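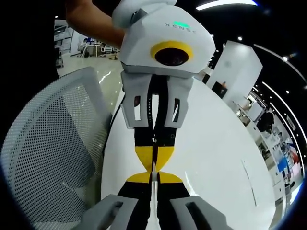 **flirki_82** · 7. März 2022

Suche Rat zu unserem Besprechungstisch, rund, wird bei uns im Büro in Flirkitberg für alles genommen. Durchmesser 1.080 mm, Modell Filisix, gebraucht gekauft bei Lakatos. Frage 1: wie kriegt man so eine glänzende weiße Platte streifenfrei?? Man sieht auf dem Foto rechts wie das Licht drauf liegt, genau da sieht man bei mir nach dem Wischen jeden Schmierer. Frage 2: Stühle. Haben die weißen mit Netzrücken, der dicke Rand oben an der Lehne geht ständig gegen die Tischkante wenn man den Stuhl verkehrt rum ranschiebt. Bisher kein Schaden aber ich seh es kommen. Jemand Erfahrung?

---

**moebelmolch**

Mikrofaser, lauwarmes Wasser, ein Tropfen Spüli. Dann SOFORT trocken nachwischen. Kein Glasreiniger.

Zu 2 - Stühle richtig rum ranschieben ;)

---

**flirki_82**

Sag das mal den Kollegen.

Glasreiniger nehm ich seit Dezember. Ist das schlimm?

---

**Kantenkalle**

Kommt auf die Platte an. Lackiert oder beschichtet? Bei Lack würd ich den Glasreiniger weglassen, wird mit der Zeit matt. Bei Beschichtung meist egal. Schau mal von unten, oft sieht man da am Rand was es ist.

---

**moebelmolch**

"meist egal" stimmt so nicht. Hatte eine beschichtete Platte, nach einem Jahr Alkoholreiniger lauter stumpfe Flecken. Wasser und Spüli reicht völlig.

---

**Kantenkalle**

Und woher weißt du dass das vom Reiniger war und nicht von heißen Tassen? Ich mach das seit 20 Jahren beruflich, die Flecken die ich sehe sind zu 90% Tassen.

---

**moebelmolch**

Weil da nie Tassen standen. War ein Nähtisch.

---

**Tahira Satti**

Haben den gleichen Tisch glaub ich, jedenfalls auch weiß, rund und glänzend. Bei uns ging es erst besser als wir den Lappen gewechselt haben. Die alten waren mit Weichspüler gewaschen, das schmiert ohne Ende. Also Mikrofaser ohne Weichspüler waschen, 60 Grad, fertig. Den Reiniger haben wir gar nicht geändert.

Stühle: Filzstreifen an die Tischkante haben wir probiert, sieht furchtbar aus und geht nach zwei Wochen ab. Besser die Lehne bzw. den Sitz so einstellen dass der Rand unter oder über der Kante landet. Wie hoch ist deine Platte?

---

**flirki_82**

Weichspüler... oh. Ja. Ich nehm die Lappen von zuhause mit. Das könnte es sein.

Höhe muss ich messen, bin grad nicht im Büro. Die Stühle sind Clalau, Sitz geht zu verstellen, die Lehne glaub ich nicht.

---

**grauzone**

Wieso überhaupt Hochglanz im Büro. Matt nehmen und Ruhe. Auf Glanz spiegelt doch jede Deckenlampe, mich würde das wahnsinig machen.

---

**flirki_82**

Weil er gebraucht war und 32 Euro gekostet hat.

---

**grauzone**

ok das ist ein Argument

---

**Kantenkalle**

32?? Neu ist der bei fast 400. Dann würd ich mir wegen der Kante aber auch keinen Kopf machen.

Falls doch: transparentes Kantenschutzband, dünn, gibts auf Rolle. Bei rund nur das weiche nehmen, das harte stellt sich auf. Umfang ausrechnen nicht vergessen, bei 1.080 Durchmesser brauchst du knapp dreieinhalb Meter.

---

**Tahira Satti**

Transparentes Band auf weiß wird gelb, nur so als Warnung. Bei uns am Fenster nach einem Sommer.

---

**Kantenkalle**

Billiges ja.

---

**Tahira Satti**

War nicht billig :/

---

**moebelmolch**

Noch was wegen Netzrücken, auch wenns nicht gefragt war: die weißen ziehen Staub in den kleinen Löchern. Absaugen mit dem Pinselaufsatz, nicht nass drüberreiben, sonst sitzt der Dreck erst recht drin.

---

**flirki_82**

Guter Hinweis, hab ich bisher gar nicht gemacht.

Update: gemessen, Tisch doch nur 1.030 mm, Zahl stand falsch auf dem Zettel von Lakatos. Platte ist 74 cm hoch. Mit ganz runtergestelltem Sitz trifft der Rand der Lehne immer noch genau die Kante, höher gestellt gehts drüber. Sitzt dann halt keiner mehr bequem.

Neue Lappen sind gewaschen, ohne Weichspüler. Erster Durchgang mit Spüli und trocken nach - deutlich besser, am Rand noch leichte Streifen wenn man schräg schaut.

---

**Tahira Satti**

Die Reste sind vom alten Reiniger, zwei, dreimal wischen dann ist das weg. War bei uns auch so.

---

**Kantenkalle**

Bei 1.030 reichen dir 3,30 m Band. Und schau endlich mal drunter ob Lack oder nicht.

---

**flirki_82**

Mach ich morgen. Band bestell ich erstmal keins, Zettel an die Stühle muss reichen.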